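Trorkus (manipulation method)

From the Wedthorpe Open Handbook of Robotics
Last revised 07/03/2026

Trorkus is a method for teaching two-armed robots to handle things that fold, bend and spring back, cardboard boxes above all. It was worked out at the Filham Laboratory in Wedthorpe by Beatrice Kariuki and Rhys Paewai, and it belongs to the broad family of techniques known as imitation learning, in which a robot picks up a skill from recorded human demonstrations. Its main idea is a simple one, and the people who use it tend to be fond of it for that reason: at any given moment one arm is treated as the "holder" and the other as the "worker," and the robot learns when the two should trade places.

Background

Boxes look easy. Anyone who has packed up a kitchen has folded dozens of them without giving it much thought, and it can come as a bit of a surprise to learn how much trouble they have caused for robots over the years. A flap does not stay where it is put. It swings on its crease, leans on its neighbor, and gets softer each time it is bent, so that a motion that went nicely on a fresh box may go quite badly on the same box later in the day. Flaps also hide one another, and a camera mounted above the table often loses sight of the very edge the robot needs to find.

Earlier systems usually dealt with this by holding the box in a fixture and running a fixed set of motions, an approach that is still perfectly sensible in a factory where every box is the same. Kariuki had worked with such fixtures before coming to Filham, and she became interested in what would happen if the second arm took over the fixture's job. Paewai joined her a little later, bringing with him a long-standing interest in wrist cameras, and the first version of the method was running by July of that year.

How the method works

A Trorkus policy takes in pictures from a camera at each wrist, together with the joint positions of both arms. From these it puts out two things at every step: a short stretch of motion for each arm, and a role signal, which is a single number between zero and one saying which arm should be holding. When the number is near either end, the holding arm is kept stiff and moves only slowly, while the working arm is left free to explore. When it passes through the middle, both arms are slowed down together so that the handover can take place without the cardboard springing loose.

The role signal is not labeled by hand. During training it is worked out from the demonstrations themselves, by comparing how fast each arm is moving and how much effort its motors are making. An arm that is nearly still but pushing is taken to be holding. This rule of thumb is plainly wrong now and then - a person running the arms may pause simply to think - and the authors smooth the signal over time so that short mistakes wash out.

Training data

The original collection, called Rakena, contains 1,857 demonstrations of opening, folding and closing cardboard boxes. They were recorded by people guiding the two arms through a pair of smaller hand-held arms, a common arrangement in this line of work. Kariuki insisted that worn boxes be kept in use well after most people would have sent them to recycling, and 166 different boxes appear in the collection, many of them creased or torn at the corners. Failed attempts were kept as well if the person recovered from them. The authors came to see those recoveries as some of the most useful material they had, and later additions to Rakena lean toward them quite heavily.

Results

In the published trials, the policy was tested on 13 boxes that had been left out of training. It finished the closing task more often than a version trained without the role signal, and the difference was greatest on the softer, more tired boxes, where a steady holding arm matters a good deal. On stiff new boxes the two versions did about equally well. The gain also depended on the amount of training: the role signal did little for the first part of a run, and the policies used in the trials were trained for up to 2,000 passes through the data.

Known weak points include very small boxes, where the grippers get in each other's way, and boxes with glossy printed surfaces, which can confuse the wrist cameras. Paewai has also written warmly, and at some length, about the policy's habit of trading roles back and forth several times before settling on a plan.

Working on inner panels

Inner panels are generally thought of as the hardest part of the task, as they sit below the outer flaps and leave little room for two grippers at once. The wrist camera earns its keep at this stage, looking along its own fingers and into the box while the tip of the other gripper presses on the folded panel.

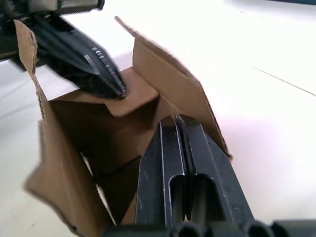 Later work

Several follow-up projects have carried the holder-and-worker idea over to other materials. A group at Wedthorpe tried it on paper bags and reported that it needed a gentler holding arm, and a second version of the method allows both arms to hold at once for short periods, which helps when closing a box whose four flaps all want to come up together. Work on padded envelopes has been started but not yet published.

See also

Bimanual manipulation
Deformable object handling
Imitation learning
Rakena (data collection)
Wrist-mounted cameras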